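Renting a Two-Arm Robot Bench: Notes on the Juvuvum Service Plan

February 20, 2019
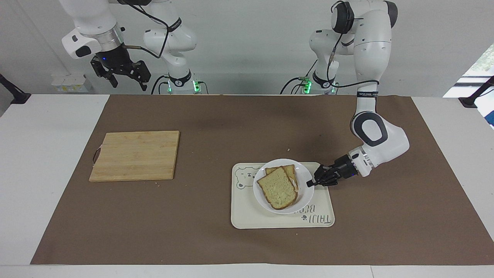
What does the Juvuvum plan include?
The monthly fee covers two arms, one set of end effectors for each, delivery, installation and a half day of training for up to four people. Tables, mats and food items are the customer's responsibility.

Our office reviewed the plan on behalf of Abou Zeid, which is considering a bench for trials in food handling. Bread was chosen as the first item. It is soft, it sheds crumbs, and no two slices are quite the same shape.

The two arms need not carry the same tool. On our bench one has a two-finger gripper and the other a multi-fingered hand, and the hand was assigned to the plate. Customers who wish to change this arrangement must request it in writing before delivery. A later exchange is billed as a service visit.

The contract runs for six months at a minimum. Support is provided by telephone on business days, and Bok-nam Wang of Iredum, the regional distributor, answered our questions promptly. The printed manual is less satisfactory. It runs to nearly 80 pages and places the section on mounting clamps after the section on daily use.

A deposit of $3,000 is required and is returned at the end of the term, less any damage to the fingers. We would advise readers to ask what counts as damage, as the contract leaves the term undefined.

A competing offer from Amen will be reviewed in July, using the same table and the same cutting board.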